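3.2 Night-time collection

Driving examples for the learned steering policy were gathered by teleoperation on public streets. The operator followed the carriageway and left a margin for other road users; frames and steering commands were logged together.
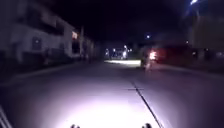
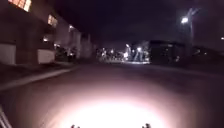
Figure 3. Forward view at night, with the headlamp pool on the asphalt and parts of the robot's front body at the lower edge.

Urham, June

The night set holds 540 clips, divided into five groups by route. Clips in which the operator braked for a cyclist or an oncoming vehicle (Figure 3, first picture) were kept whole — trimming them removed the approach, and the policy then slowed too late. Exposure was left on automatic. The glare close to the robot carries little road texture, so the lowest part of each image was masked in training. Labels were checked by I. Godinho and U. Pisharody, and three clips were dropped for missing steering data.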